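3.2 Moisture uniformity in the belt dryer trials

The second series of trials was run on the two-zone belt dryer at the Parnau site, using chopped rice straw from a single harvest. Bale moisture on arrival varied more than in the first series, so the material was mixed and left under cover before loading. Bed depth was held constant and only belt speed and the air temperature in the first zone were changed between runs. In all, 30 runs were started. One was stopped when the feed screw jammed, which leaves 29 for analysis.

Samples were drawn at the discharge end from the left, center and right of the belt, and oven-dried following the procedure given by Afridi and Lashari. The full set contains 1278 readings. Readings from the first 10 minutes of each run were dropped, as the bed had not yet reached steady flow.

Belt speed had the larger effect on final moisture. Raising the air temperature in the first zone dried the top of the bed faster but widened the gap between top and bottom layers, and the gap was only partly closed in the second zone. Material on the right side of the belt left the dryer wetter in most runs. We attribute this to air leaking past the side seal - the seal was replaced in November, after the last run - and the side-to-side values should be read with that in mind.

Memon and Jatoi report a similar spread for bagasse in a dryer of comparable width, although their bed was shallower and was turned once between zones. Turning was not possible on the Parnau unit. Handling of small items at the bench is treated separately in Section 3.4 (Figure 4).

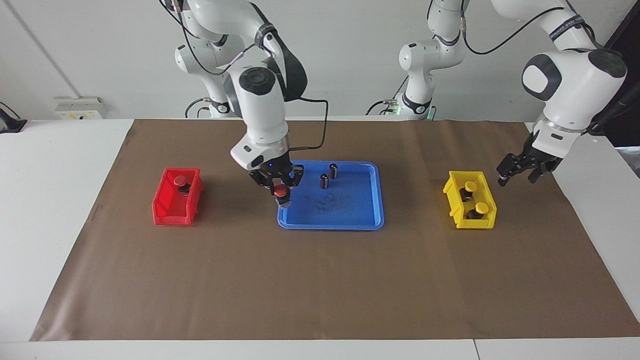
Figure 4. Two-arm bench setup with blue tray and yellow bin on brown paper.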